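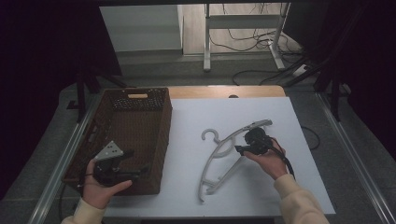

Friday, November 29, 2024

Building half empty for the holiday weekend. Heat was set back to whatever they think keeps the pipes from bursting, so I worked in my coat until lunch. Good day for the dye vats, bad day for the person standing over them.

Weld, batch 2, for the Rorkstead curtains. First batch came out the color of a manila envelope and Soledad was kind about it, which was worse. Her theory was the water. Mine was that I'd cooked it. We've both been repeating our theories since Tuesday without either of us changing anything, so today I changed things.

What I did: scoured the wool skeins overnight, alum mordant, 100 g of fiber to a pot as before. Dyestuff is the Georgiou dried weld, the newer bag, stems and all. Chopped it smaller this time. Soaked it, brought it up slowly, and held it under a simmer. The old notes say "do not boil" and are underlined twice in my own handwriting, which did not stop me last time.

Pot A: tap water, no additions.
Pot B: tap water plus a pinch of chalk.
Pot C: distilled, no additions.
Pot D: distilled plus chalk.

Wool in for 40 minutes each, then left to cool in the bath.

Results, wet: B and D are a real yellow, loud, slightly green at the edge. A is respectable. C is pale and looks like it wants to be excused. So chalk matters, and Soledad gets her point about the water, although A was the same tap water as batch one and is miles better than batch one, so I get mine about the cooking. I've written it here so there's a record that we were both right and can stop.

Pulled a sample off each and hung it by the north window. Tags are stapled, not tied. The tied ones came off in the rinse in February and we spent an afternoon holding skeins up to the light and guessing. I don't want to do that again with yellows.

Dried samples, end of day: B dropped a little, D held. A is closer to B than it looked wet. C is beige. I'm calling C beige and moving on.

pH strips: the new roll disagrees with the old roll by a full step. Both claim to be in date. Used the old roll for everything today so the numbers at least agree with each other. Somebody with a free hour should check them against the buffer. I am looking at Welington's initials on the duty sheet as I write this.

Madder: started the soak for next week while I had the bench. Same cheap root as last time, ground coarse. Nothing to report, it's a bucket of brown water. Lid on, labeled. Please don't stir it to be helpful.

Indigo vat: sulking. Surface has gone blue and flat, hardly any flower, and underneath it's green when it ought to be going yellow. I fed it a little more fructose and warmed it up, then left it alone, which is the part of vat management I'm worst at. Went back and looked at it four times. If it's still like that on Monday it gets more lime and a stern word.

Drurkance called about the quote. They would like 1,000 g of the yellow by spring and would like it to match a paint chip. I explained that plants don't come with a chip number. They asked whether ours could. Told them I'd send dyed samples and they could pick the paint to match the wool, and there was a pause on the line that I enjoyed more than I should have. Soledad, you may get a call about my tone.

Lightfastness cards: the Rallon set has been in the window long enough. Uncovered half of the onion skin has faded to almost nothing, as everyone said it would, and as I said it wouldn't. Walnut hasn't moved. Last summer's weld has gone a bit flat but it's hanging on. Cards are in the drawer under the scale, dark side down. I've started a fresh card with today's A, B and D. Left C off. Life is short and so is the card.

To do:
Repeat D at double quantity and see if the color scales.
Dip one D skein in the indigo, if the indigo is speaking to us.
Order alum. We have enough for one more round if nobody spills.
Find the lid to the big enamel pot. I used a baking sheet and it whistled.

Welington, if you're in before me on Monday, the window samples can come down, but leave the skeins in D's pot where they are. I want to see what a whole weekend in the bath does to them. Key to the chemical cabinet is back on its hook.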